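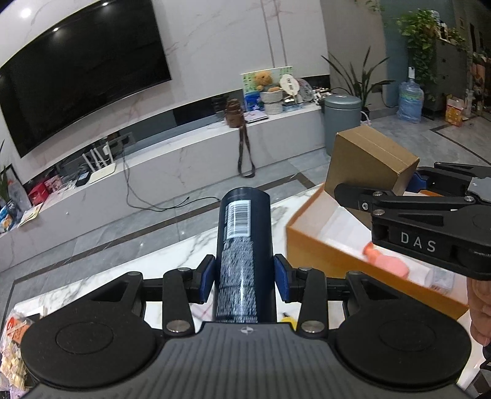 I keep too many boxes. Every parcel that comes into the flat leaves one behind, and because a good box is a useful thing I put it on top of the wardrobe, and then the next one goes inside it. When I moved to Filtorville I had a box room, so it didn't matter. In the current place everything gets opened and sorted in the living room, and that means the marble table. At one point in January it had an orange box on it, still with its white packaging inside, next to a can and a bag of snacks, with a brown box with tape along the top just beyond. That was the point when I decided the boxes needed a system.

The reason for all the parcels is that I send things to my sister's family and to a few old friends, and they send things back. We've done this since I left. Small things mostly. The post from Moynihan takes long enough that people save up and send several things at once, so nothing turns up for weeks and then the whole table is covered. I also sell a bit of what I don't want to keep, through Warnex, and those parcels go out from the same table.

The system, such as it is, goes like this.

One parcel gets opened at a time. I used to open everything in one go, which is more fun, but then the packing from one ends up in the box from another and you can't tell which card came with what. I lost a note from Firouzeh Shokri that way, a proper long handwritten one, and had to ring her and ask what it had said. She couldn't remember all of it either.

As each thing comes out it goes into one of four places: staying, going on to someone else, going back, or rubbish. Staying things leave the table straight away, even if that only means the TV cabinet. I know the TV cabinet isn't a proper home for anything. Ours is a long low one and it collects things at a fair rate, and anything left on it for a month becomes part of the furniture. I do a sweep of it when I dust. The plants and the router have a right to be there and the rest has to justify itself.

Things for going on to someone else are the hard ones, as they need a box again. I try to match them up then and there. If the thing fits a box that's already on the table, it goes in, lid shut, name written on the lid in pencil. If it doesn't fit anything, I measure it and write the size on a scrap of paper, and next time I'm at the wardrobe I look for the right box with the scrap in my hand. Before I did that I used to carry armfuls of boxes through and try them all.

Then the rubbish. A bin bag goes in the bin before I start, and I put the bin on the floor where I can reach it without getting up. Tape, torn labels and any plastic that can't be recycled go in there. Cardboard I fold and stand by the front door, and it has to leave the flat the same day. Hrvoje Milošević from upstairs used to take my spare cardboard for his allotment, but he gave the allotment up, so now it goes down to the recycling with everyone else's.
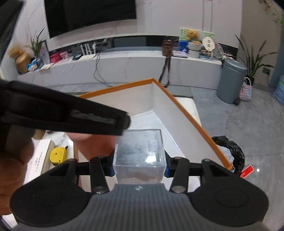 What is worth keeping out of all the packing material?
Paper, if it's clean and not too crushed, and anything soft that springs back after you squeeze it. I keep one bag of each and no more. Bubble wrap is worth having if the pieces are big enough to go all the way round a mug.

I've become fond of clear boxes for small things. An acrylic cube with some white fluff in it looks after whatever you put in there, and you can see what's inside without taking the lid off. They do scratch, so I wouldn't stack them bare. They aren't cheap, though, and the shop I like, Vurkow, only does them in two sizes, the smaller of which is no good for anything I own.

A tape measure is the other thing that lives with the parcels now. I bought a yellow one so I would stop losing it. It still went missing for a fortnight, inside a coat. I measure length, width and height in that order and always in centimetres, and I write them on the inside of the flap when I put a box away for another time. It takes a moment and it has saved me a lot of trying things in boxes that were never going to fit.

As for the boxes themselves, I worked out a limit. Nothing longer than 40 centimetres gets kept, as that is the depth of the top of the wardrobe with the door still able to open. Plain ones are kept ahead of printed ones. Coloured gift boxes are the exception, and I'll admit I'm soft about them. A white box with an orange edge is a nice thing to be handed, and I would sooner reuse one of those for a birthday than buy paper. The printed ones that say what was in them go straight to recycling, as I once sent my brother-in-law a jumper in a kettle box and he was pleased about the kettle for a good minute.

Tape has been the biggest expense. I went through a phase of buying the cheapest, and it split down its length every time I pulled it. Now I get the wide brown sort in 100 metre rolls and it lasts me most of the year. For the lighter boxes, one strip along the seam and one across each end is enough. Anything breakable gets a second strip along the bottom.

I haven't sorted out the labels. At the moment I peel off the old ones when I can and cover them with paper when I can't, and the covered ones look scruffy. A hairdryer is supposed to help. I tried it on one and it took the top layer of card off with the label, though it's possible I had it too hot.

Next job is the wardrobe itself. There are still boxes up there from before the rule, with nothing written on the flaps, and I think one of them has the Christmas lights in it.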